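Home Projects Guides Kit list Forum Search

Recording your first batch of demonstrations for a sticky-note task

By Fadwa Belkadi
10/11/2024

If you've got your arm assembled and calibrated, congratulations, you're at the good bit! Teaching by demonstration is my favourite part of the whole hobby. You steer the arm through a job by hand, the software saves the wrist camera pictures along with the joint positions, and later on a policy learns to copy you. In this guide we'll record a first batch for peeling a paper note off an upright surface. It's a lovely starter task, because paper weighs next to nothing and a clumsy grab won't break anything.

I use Judano for recording and Keketti for training, but the steps carry over to most other set-ups.

Before you start

Write the task down in one sentence and stick to it. Mine says "take hold of one note, pull it free, put it down on the table". If your sentence has an "or" in it, you have two tasks, so make two folders.

Next, decide what stays the same and what changes. For a first batch I keep the lamp and the arm's base where they are and move everything else about. Notes go higher, lower, squint, curled, flat. Objects nearby get shuffled too, and I really do recommend a bit of clutter. My very first policy was trained against a bare wall and fell to pieces the moment I left a mug out (I was gutted, it had been so good the night before).

Recording

1. Park the arm in its rest position and wipe the lens.
2. Start the episode, then wait a beat before you move.
3. Bring the fingers in slowly, open wider than you think you need.
4. Close on a loose corner or a curled end. Going for the middle of a note just pushes it flat.
5. Pull away from the surface first, then lower.
6. Let go, back off, stop the episode.

Keep each one under 30 seconds. Long pauses are worse than wobbly movements, as the policy learns to dither just as happily as it learns to grab. If you fumble and recover neatly, keep the take! Recoveries are gold. If you fumble and give up, bin it.

Shiny backgrounds deserve some practice of their own. A glossy panel gives you a second, darker copy of whatever is near it, and from the wrist the reflection of a note can sit right beside the real paper. I like to have both a rough matt surface and a glossy one in the same batch, plus more than one colour of note.

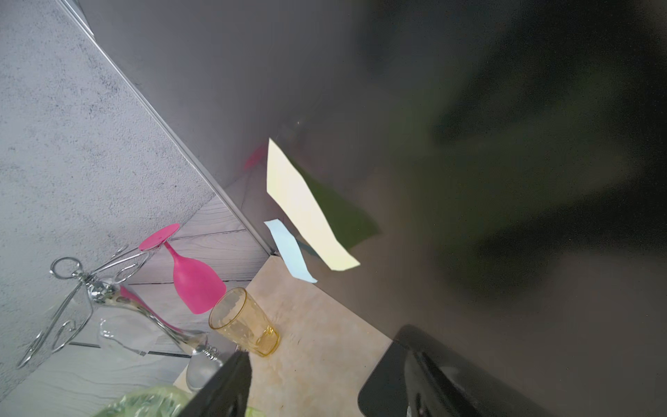
How many demonstrations do I need before training is worth trying?

Aim for 100 good ones. You can train on fewer to check that the files load, but don't judge the result by it.

Split the work up. I do four sittings, and change the layout after every few takes. After an hour your hands get lazy and all your approaches start to look alike, so put the kettle on.

Checking the batch

Play back a handful from each sitting at double speed. You're looking for stuck pictures, gripper readings that lag behind the fingers, and takes where your sleeve wandered into view. Judano lets you tag bad episodes without deleting them, and I'd do it that way until training has run once. Then export, and copy the lot to a second drive before you touch anything else.

The follow-up guide covers training in Keketti.

Comments

Arūnas Pētersons
Great write-up. Does the colour of the note go in the task sentence, or do you leave it out?

Fadwa Belkadi
Left out for this one, any note counts. I'd add it once the plain version works!

wunditum_fan
Lost over 30 takes by skipping the second drive. Do the second drive.

mossy_p
Tried step 5 the other way round and kept tearing the paper. Pulling away first sorted it, thank you!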